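Notebook, August. Snare and kick rebuild, Velledville room

Picking up from the last entry. The Novach kit is back on the riser after the bearing edges were recut. Goal for this session: get the kick damping settled and a repeatable snare tuning written down before Dindo Barredo comes in to track the Maglaya songs. He plays harder than I do, so anything that only works at my volume is no use.

Snare first. 14 x 6.5, steel shell, ten lugs. New coated batter, existing resonant side kept. Seated the batter finger tight, then half turns in a star pattern, then quarter turns. Lug nearest the strainer read low twice. Pulled the rod, found grit in the thread, cleaned and greased it, reads true now. Check the other nine next time the head is off.

Wires: the old set had two strands pulled out of the end plate, which explains the buzz on the quiet takes. Replaced. Cord instead of the plastic strap, even tension both sides, strainer at centre position. Sympathetic buzz from the rack tom is still there when the tom is tuned near the snare's fundamental. Took the tom down a semitone and it mostly went away. Will live with the rest.

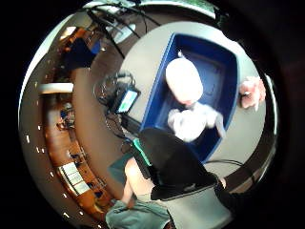 Kick is 22 x 16, felt beater, no port in the front head yet. With nothing inside, the decay ran too long for the faster songs and the overtones sat on top of the bass guitar. Tried the foam strip against the batter only: attack fine, low end gone. Soft filling does better than foam in this shell, and the two forms of it in the blue tub, the big rounded white piece and the crumpled white fabric, behave differently enough to note separately. A stuffed shape touches the head over a small area and shortens the note without killing it. Loose fabric on the floor of the shell hardly changes the attack and takes some of the ring off the front head. Best result was one stuffed piece lightly against the batter and a folded cloth behind it, not touching the front.

Levels. Zerport preamp, channel 4, pad in. Peaks were clipping on rimshots with the gain where we had it last month, so it comes down two clicks. High-pass on the snare top at 100 Hz. Kick fundamental is sitting near 60 Hz by the analyser, a little lower than I expected for this size. Boxiness is higher up, in the usual place, and is easier to fix with mic position than EQ. Moved the outside mic back a hand's width and off centre. Left the EQ flat.

Beater click wants to be somewhere above 3,000 Hz for these songs. With the felt beater it is dull. With the plastic side it is too much and chews the head. Compromise is felt plus a patch. Patch is on, slightly off centre as the pedal does not strike dead middle. Spring tension unchanged.

Polarity: snare bottom flipped against top, confirmed by ear and by zooming in on the waveform. Kick against overheads is fine as is. Overheads measured with string from the centre of the snare, left and right equal. The colour-coded tape on the stands marks the heights, please leave it.

Test takes: played the verse groove and the double-time ending of the second Maglaya song to click. Ghost notes come through on the snare top without pushing the fader. Hi-hat bleed is worse than I would like. Rotated the mic so the null faces the hat and got some of it back. Raising the hat would help more, but that is up to Dindo.

To do:
Grease for the remaining snare rods.
Spare kick batter, same model.
Second folded cloth, heavier than the present one, try against the front head.
Ask Dindo whether he wants the front head ported before we cut anything.
Retune the floor tom. Did not get to it.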